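Reposting from the bench PC as my laptop won't talk to the list server. Replying to Siiri below, then the fault notes, then what I'd like people to do. Sorry it's a bit all over the place.

> From: Siiri Sjöberg
> To: arm-users
>
> Did anyone find out why the arm at Prorkthorpe faulted during the kitchen task? I had two stops on Evier last month that sounded the same, controller says joint 4 overcurrent and then nothing moves till you power cycle. Swapped the driver board, no change. Sudheer reckons it's software. I don't.
>
> Also was anybody near it? The safety form only says "stopped unexpectedly", no use to me at all.
>
> Siiri

Siiri — yes, we think so, and no, nobody was inside the line. Thenmozhi was at the desk and hit the stop when she heard the motor straining. The form is my fault, filled it in five minutes before the bus. Will redo it.

Short version: cable. Not software (sorry Sudheer, well, not sorry, you're off the hook). The gripper cables have too much slack at the wrist. When the wrist turns far enough the loop can get caught between the arm and its own base, the joint pulls against it, current goes up, trip. Driver board is fine. I'd put your old one back in.

What bothers me more is the speed of the stop. The overcurrent limit was left at the value Patricio used for the heavy lifting tests, so it pulled for far longer than it should of before giving up. If that had been a sleeve and not a cable we would be having a different conversation.

The kitchen task, same toy food and same table for all of these. Look at the cables in the first, third and fourth; the second is the wrist view and shows none of them, which is why going through wrist footage got us nowhere.

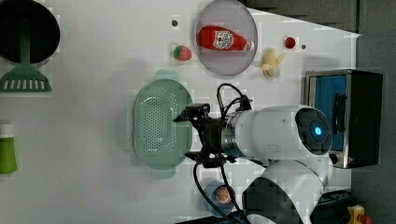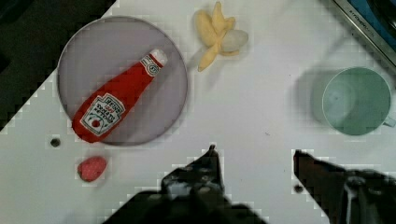
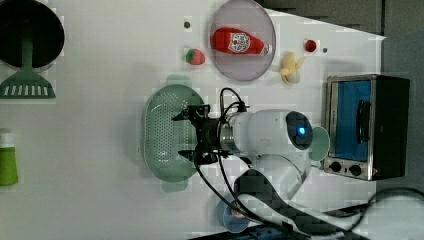
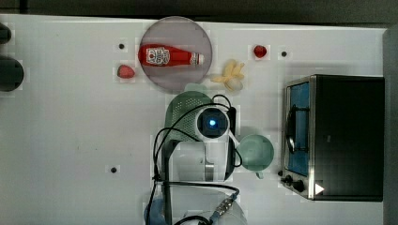

## What to do before you run anything

1. Power off at the wall, then go over the cables by hand from the gripper down to the base. You're feeling for flat spots or a nick in the sleeve. Ours had one 9 cm below the connector.
2. Take up the slack. Leave enough for a full wrist turn and no more. Soft straps please — zip ties cut into the sleeve, we've been there.
3. Turn the wrist by hand both ways, to the stops, with someone else watching the cables.
4. Set the joint 4 current limit back to 40 per cent. It's in the Shenoy config file, near the bottom, the line with Patricio's initials. If your copy doesn't have the line you've got the old file, ask me.
5. First run at low speed, hand on the stop button. The whole run, not just the start.

## Log

We went back through 126 runs. The current on joint 4 creeps up before every trip, over several runs, so there is a warning if you look for it. Sumathi has a script which flags it and she'll put it on the shared drive once she's cleared out the hard coded paths. Siiri, can you send her your two Evier logs? Raw ones, not the spreadsheet.

## Still don't know

- Whether a pinched cable can make the gripper open by itself. Thenmozhi thinks she saw it drop something once, a while before the fault. Not in the log. Treat it as possible.
- Why the fault needs a power cycle to clear. The reset button ought to do it.
- If the Clollton arm is affected. It has the longer cable set so I would guess worse. Please dont run it until somebody has done steps 1 to 3.

Spare sleeves are in the grey drawer under the bench, take what you need and write it on the sheet. I'm in until four, after that try Sumathi.

Patricio, can you confirm the limit was only changed on joint 4? If you touched the others I need to know today.

Sudheer Fernandes is copied in by hand as he keeps dropping off the list.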